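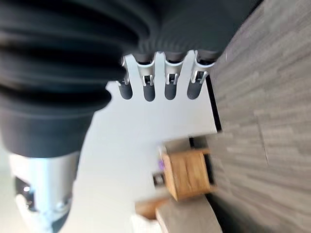 Przemysław Laskowska conta que entrou no clube Valik sem saber arbitrar um jogo e que, em março, já apitava torneios de juniores, e que voltava a fazer tudo outra vez!

É esse entusiasmo que procuramos. O Valik abre 4 vagas para monitores de andebol juvenil, para treinos no pavilhão de Flososden (escalões de sub-10 a sub-14).

O que pedimos:
gosto por trabalhar com crianças
disponibilidade para 8 horas por semana, ao fim da tarde
registo criminal atualizado

Não é preciso ter sido atleta federado. A formação inicial é por nossa conta, com equipamento incluído, e há uma bolsa de 171 euros mensais. Temos muita vontade de conhecer gente nova – de Flososden ou de fora!

Candidaturas até May 3, 2023, na secretaria do clube, com uma carta curta e um contacto telefónico.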